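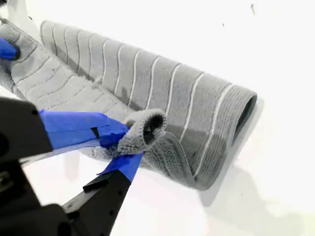

**Week 6 - Fraud in the accounts payable cycle**

Read the Brellgate case packet before class on Tuesday. Bring a calculator. We will use the same packet again in Week 7 for the section on interviews.

## 1. Where the money leaves

Most theft by office staff happens at the point where a company pays its bills. Cash sales are watched closely and payroll is checked by the people who get paid. Vendor payments are watched less, and a clerk who handles them for years learns which ones get a second look.

Terms you need to know:

- **Shell vendor** - a supplier on the books that provides nothing
- **Pass-through vendor** - a supplier that delivers real goods, bought elsewhere and marked up
- **Split invoice** - one purchase billed in parts so that each part falls under an approval limit
- **Duplicate payment** - the same bill paid twice, with the second check or refund diverted

## 2. The Brellgate case

Brellgate was a regional wholesaler of cleaning supplies. Department heads could approve any invoice under $500 on one signature. Anything higher went to the controller.

Over two years the company paid a vendor called Pumow for "sundry shop items." Pumow had a mailbox address and no phone number. The month that led to the audit looked like this:

| Item | Amount |
|---|---|
| Paid to Pumow in February | $3,355 |
| Single-signature limit | $500 |
| Invoices over the limit | none |

Work out the smallest number of invoices that could produce that total. Then look at the invoice dates in the packet and note how close together they fall.

The second vendor, Hirano, was a real business. Its bills were correct, but 23 of them were paid twice. The refunds came back by mail and were opened by the same clerk who had entered the payments. 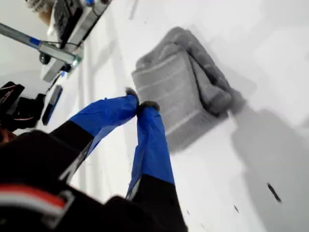
The control that failed in both cases was separation of duties. One person could add a vendor, enter a bill and open the mail. Brellgate's written policy did not allow this. The policy had been set aside during a staff shortage and was never put back in force.

## 3. Three-way match

Before a bill is paid, three papers should agree: the purchase order, the receiving report and the invoice. Check quantity, unit price and description on each one.

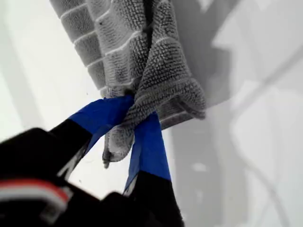

Description is the field that clerks skip most often. "Sundry shop items" can't be matched to anything on a shelf. An auditor standing in a stockroom needs words that can be held up against the goods. "Microfiber towel, gray, thin white stripes in a grid" would do for the one shown here, while "towel" or "supplies" would not. Vague wording on an invoice is not proof of fraud, but it should send the bill back to whoever ordered the goods.

## 4. Evidence

Keep originals. Work from copies, and log who had each document and when. In the Ulska matter (packet, last section) the auditors wrote notes on the original checks, and the lawyers spent almost a full day arguing about whose handwriting was whose.

Do not confront a suspect early. Pull the vendor file, bank records and mail log first.

## For next week

1. Draw a flow chart of Brellgate's payment process and mark each step handled by the Hirano clerk.
2. Write one paragraph on whether a lower signature limit would have stopped the Pumow payments.
3. Read the interview transcript in the packet. Skip the appendix.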